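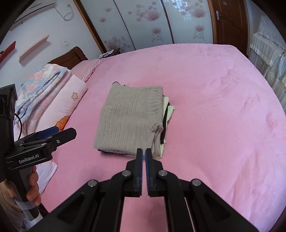 Is a plush sheet worth paying extra for if you already own decent cotton ones?

For most beds, only in the colder half of the year, and only if you can live with how it looks by lunchtime.

August
By the Terkdale Home bedding desk
Reading time: 5 minutes

I should say at the start that I don't trust fleecy bedding. I grew up with brushed nylon sheets that crackled in the dark and grew little bobbles, and every few years somebody brings the idea back with a softer name and a higher price. So when Pleltito started selling its plush fitted sheet as "the last sheet you'll want to get out of", I ordered the big one in pink, paid the full £42 and slept on it for 28 nights. Testing a warm sheet in August may sound daft, but we've had a cold, wet month and the bedroom faces north.

First, the colour. The website calls it rose. On the bed it's rose in some places and a paler, almost lilac pink in others, depending on which way the pile has been pushed and where you're standing. Run a hand across it and you leave a mark, the same as you would on velvet. Some people will love that. I make the bed, put one stack of folded clothes on it, and there are brushed patches and shallow wrinkles all over the place before I've opened the wardrobe. If you like a bed that looks pressed and flat, stop reading and buy cotton.

The softness is real, I'll give them that. It was soft out of the packet and it was still soft after five washes, though I'd say the pile had lost a bit of its height down the middle where we sleep. No bobbles so far. The label says a cool wash and no tumble dryer, and a wet plush sheet this size is a heavy thing to get over an airer. Mine took a day and a half indoors. The cotton one it replaced is normally dry by teatime.

The fit is where I started to grumble. Pleltito says the corners are "deep". They went over our mattress well enough, but the elastic is thin and the sheet crept at the foot end most nights. By morning there'd be a ridge under my heels. I tried turning it the other way round, which helped for two nights and then didn't. The Aro sheet I bought last winter, a plainer thing with a shorter nap, has elastic all the way round and stays where you leave it.

Then there's grip, which the adverts treat as a selling point. Pyjamas cling to it. Turning over in brushed cotton bottoms is like trying to roll over on a carpet, and on the warmer nights I woke up with one trouser leg round my knee. Smooth fabrics are much better. In its favour, the duvet doesn't slither off towards the floor any more, so I suppose the cling cuts both ways.

It does turn out to be a good surface for sorting laundry — not a sentence I expected to write. Nothing slides. A folded pile stays a pile, even a badly built one with a big ribbed jumper on the top and smaller things poking out underneath. The trouble comes when you put dark clothes down. Black fabric picked up pink fluff for the first couple of weeks, mostly before the second wash, and I had to go over a pair of leggings with a lint roller. A beige-grey knit showed nothing at all. Wash the sheet twice before you let anything black near it, and wash it on its own.

Warmth, then. On the coldest nights it was lovely to get into, with none of that sharp intake of breath you get from cotton in an unheated room. On mild nights it was too much by two in the morning. The packaging talks about "all-season comfort" and I don't believe a word of it. I'd put this on in November and take it off in March.

I bought mine through Rajan, item 707 in their bedding list, and the returns terms there are worth a look before you order, as opened sheets only go back if they're faulty. Creeping corners don't count, I asked.

Would I buy it again at £42? No. In a winter sale I might, for the spare room, where it would get slept on less and guests could enjoy the first ten minutes of it. If your bedroom is properly cold and you wear smooth nightclothes, you'll think I'm being mean. Everyone else should look at the Aro first, or put the money towards a thicker duvet.

Mine is staying on until the weather turns warm again, and then it's going in the cupboard.

Contact us | © Terkdale Home | Back to top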